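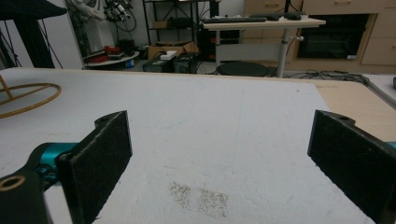 *Felt-like pads on both fingers, opened wide over the white tabletop.*

# Give Me the Boring Gripper

I've spent most of April squeezing things. Sponges, pill bottles, a key ring, a slice of bread (two slices, after I flattened the first), one very patient tomato. I did it by hand, with a hand-held gripper that has a camera on it, and I did it with three different sets of fingers, and I have opinions now that I didn't have in March.

Here's the main one. We spend far too much time arguing about arms and controllers and far too little on the last inch, the bit that touches the stuff. Walk into any lab and ask about the arm and you'll get payload, reach, repeatability, the whole speech. Ask what the finger pads are made of and somebody will go look in a drawer.

I was as bad as anyone! When Fahad Sethi and I set up our comparison, we gave the pads one line in the plan. The line said "pads: whatever fits." We wanted to know whether the Dostinum controller was worth the extra money over the older Mistamov box, and the fingers were just there to hold things while we found out. Then we swapped from smooth rubber to a soft, fuzzy pad halfway through a Monday, for no better reason than that the rubber ones were peeling, and the numbers moved more than they had for either controller.

We logged 1,513 grasps altogether. Of those, 657 were with the fuzzy pads, and the drop rate on light, awkward objects went down by almost half. Changing the controller got us a difference so small that Fahad and I still disagree on whether it exists. He says yes. He also picked the controller.

Now, I can hear Visitación Salcedo objecting, mostly because she has already objected, at length, in the hallway. Her view is that soft pads are a cheat. They hide sloppy positioning, they wear out, they pick up dirt, and after a few weeks you're testing a different gripper from the one you started with. A hard finger tells you the truth about your control. If you missed by two millimeters, you drop the thing and you know about it.

She's right about the dirt. Small crumbly stuff is miserable with any parallel jaw, and with a fuzzy surface you have the added worry of what stays behind in the fibers. I'd never use these pads around food that somebody was going to eat, and I'd want a spare set on hand for anything dusty. Wear is a fair point too. We changed ours every 400 grasps, and I think I'd go shorter next time.
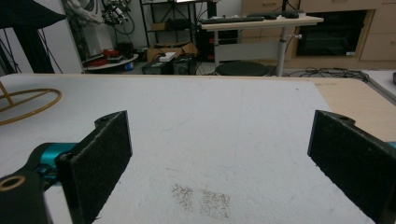 Vol. 6, No. 2 | Page 50

Where I part ways with her is the word "cheat." My own fingertips are squishy. They're covered in little ridges and they get grubby and they forgive me all day long, and I've never felt I was dodging the hard problem of picking up a pencil. If a cheap pad soaks up the error, then the error is soaked up, and I can go worry about something else. Chasing those two millimeters in software took a colleague at Barroso an entire summer, and I was there for the end of it, and the party was not a happy one.

What does bother me is how hard it is to compare any of this between groups. Pleltthorpe sent us their results from a similar test, nicely laid out, arm listed, camera listed, lens listed, even the firmware. Pads: "standard." Standard what? I wrote back and asked. They weren't sure. The person who'd put them on had left.

So I'd like a few dull things to become normal. Write down the pad material and how thick it is. Write down when you changed it. Take a close picture of the pad surface at the beginning and at the end of a run, under the same light, and put both in the report even if they're ugly. If you're testing by hand before you move to an arm (and I really think you should, it's quick and you feel the slip in your wrist long before any plot shows it), use the same pads on both, or don't bother putting the two sets of numbers on one chart.

And please test with something annoying. Blocks are lovely. Everyone's gripper can pick up a block. I want to see thin wire and loose bread and the lid of a yogurt cup. I learned more from an afternoon of the key ring than from all our cubes, and the cubes were half the budget.

Fahad wants to run the controllers again with the pads held fixed, and I've said yes, because I lost a coin toss and because he'll do it anyway. Visitación is bringing her own hard fingers. I've ordered more felt.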